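Sport > Shooting > Club & Competition Help

My gallery rifle group opens up in the second half of every match. What am I doing wrong?

Posted by Elis Griffiths

Hello all, and apologies in advance if this has been asked before, I did have a good look through the older threads first. I joined the Rellach club last September and I've been shooting gallery rifle (.22, nothing fancy, with a red dot on top) at 25 metres ever since. I love it, the people are lovely and I'm down there far more than my wife thinks is sensible! My trouble is that my first few strings are tidy, all up in the black, and then by the later ones I'm dropping shots low and to the left. In practice it hardly happens. I've changed ammunition, I've had the sight checked and I've tried eating a banana beforehand, which was Emlyn's suggestion and did nothing. 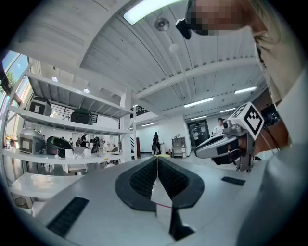

My hold is the usual one, left hand well forward under the fore-end, elbow tucked in as best I can. I was told early on to grip firmly, and I think I may have taken that rather too much to heart, as my forearm aches all the way home. I do notice that I creep forward as the match goes on, leaning in close over whatever I've got hold of, like the person on the right there, and by the last string my neck is quite stiff. Could it be as simple as that? We have an open match at Delard coming up and I'd dearly like to finish as well as I start – any advice gratefully received.

Bushra Tarar

Hello Elis, and welcome to a very frustrating and very enjoyable sport! I'd say you have answered a good half of it yourself. Low and left from a right-handed shooter is very often a snatched trigger, and people snatch when the hand is tired. I shot for two whole seasons with a grip you could have cracked walnuts with, and Arwel Bowen finally took me to one side and had me hold the rifle just tightly enough that it didn't wander. It felt awful for a fortnight and then my scores crept up. 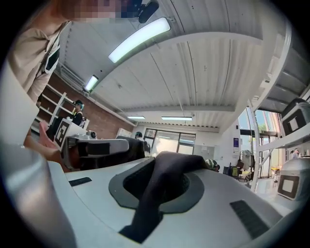 Do look at where your trigger finger sits as well, because it shifts when you're tired and you won't feel it going. You want the pad of the finger on the trigger and the pressure coming straight back. A bit of texture under the hand is a great help in relaxing the rest of it, and the ridged black pad on the right of that white housing is the sort of surface I mean, something that gives you purchase without squeezing. I put a strip of rubbery tape on my own fore-end and it cost next to nothing (check with your match organiser that it's allowed).

Then there's standing up straight. Between strings, put the rifle down when the range officer says you may, step back, roll your shoulders and let your arms hang. When you come back, build the position from your feet upwards, 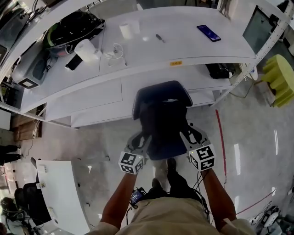

and only then bring your head to the stock. If you find yourself going looking for the dot with your neck, start again from the feet. It sounds slow but there's more time than you think, and you'll be surprised how much calmer you feel. Do let us know how you get on at Delard, and say hello if you see me there, I'll be the one with the enormous flask.

Osian Howells

Dry fire. Ten minutes every evening, rifle proved clear, no ammo in the room. Also get your eyes tested, mine was that.

Related in Club & Competition Help
Red dot or scope for a first gallery rifle?
Can I enter two categories at the same open match?
What to bring to your first 25 metre competition
Forearm ache after long practice sessions
Ear defenders that don't knock the stock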